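Can an arm clear a kitchen counter yet, and how far is simulation from the real thing?

Asked in Home Automation and Robotics
October 7, 2018

Yesenia Cárdenas

I maintain equipment for a small catering kitchen and have been asked to report on whether any part of the clearing work between services could go to a machine. I don't mean dishwashing, which we already do with a conveyor unit. I mean the step before it: taking spoons, knives, plates, jars and leftover food off a stone counter and putting each in the right place.

A vendor called Brarel sent us a video of an arm doing this. It looked fine, but every item was the same steel bowl in the same orientation. Our counters are never like that. I have since been reading up on simulated kitchens, where people seem to report much better numbers than anyone gets on a real counter.

My questions are these. Is mixed clearing feasible today with a two-finger gripper? Which items cause the trouble? And how much weight should I give to results that come only from a simulator? The budget would cover one arm and some integration time. It would not cover a research program.

Valdir Brito

No. Buy a second cart and hire somebody for the busy hours. We looked at this in June and the quote for guarding alone was more than the cart. Arms are good at one part in one fixture.

Siebe Aerts

The previous reply is right about the cost but doesn't address what was asked, so I will go through it in order. I work on grasp planning and spend most of my week in a simulator, with some time on hardware.

Feasibility first. Picking one known rigid object off a clear counter is solved well enough for a demo. Picking from a mix is possible at a low rate. On our bench last quarter we ran 300 attempts on mixed tableware, and 74 percent ended with the item in the correct bin. The same planner did considerably better in simulation. You would need a person nearby for the remainder, and the remainder includes the items that break.

Now the items. The setup I use most is a Franka arm beside a marble kitchen counter. The objects are ordinary ones, and every one of them asks for something different from the gripper.
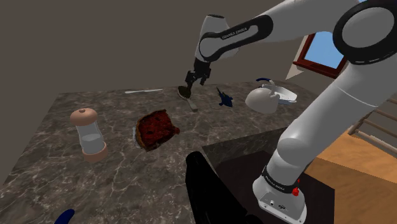

Flat cutlery is the first problem. A spoon offers two useful places to grip, the edge of the bowl and the handle, and in both cases the fingertips have to come down very close to the stone. A height error of 2 mm is enough either to press the fingers into the counter or to close them on air. A thin knife is worse because there is less to hold at any point along it. In simulation the counter height is known exactly. On hardware you get it from a camera calibration that drifts, so you need force sensing on the approach and a controller that stops on contact.

Glass is the second problem. Depth cameras return holes or the surface behind the glass. A simulator will give you perfect depth for a clear jar unless you deliberately degrade it, and many published setups don't bother. If the jar has an opaque lid, you can locate the lid and infer the rest, but then you have to decide whether the lid is attached. Don't lift by the knob unless you know.

Food is the third. A slice of cake in most simulators is a rigid block with a picture of crumbs on it. You can pick it up all day. Real cake deforms and leaves pieces behind, and the pieces then count as a cleaning task, for which a gripper is the wrong tool. I would exclude food and have staff scrape first.

A teapot is easier than people expect as long as you grip the handle and it is empty. If it might hold liquid, you need a weight estimate after the first few millimeters of lift and a path that keeps it level.

Regarding how much weight to give simulator results: use them to compare planners and to rule out layouts where the arm can't reach. Do not use them to predict your success rate. Ask Brarel for uncut hardware runs on your own items, with failures counted.

Virgilio Espiritu

Adding to what Siebe wrote, from the shop-floor side. We run a Fahy cell that sorts machined brackets into trays, and it took 27 days to commission with parts that never change. The arm was the small part of it. Most of the time went into lighting, tray location and what to do after a dropped part.

For cutlery specifically, look at a magnet or suction tool before fingers. Check first that your steel is magnetic, as many spoons aren't. Also measure cycle time with recovery included.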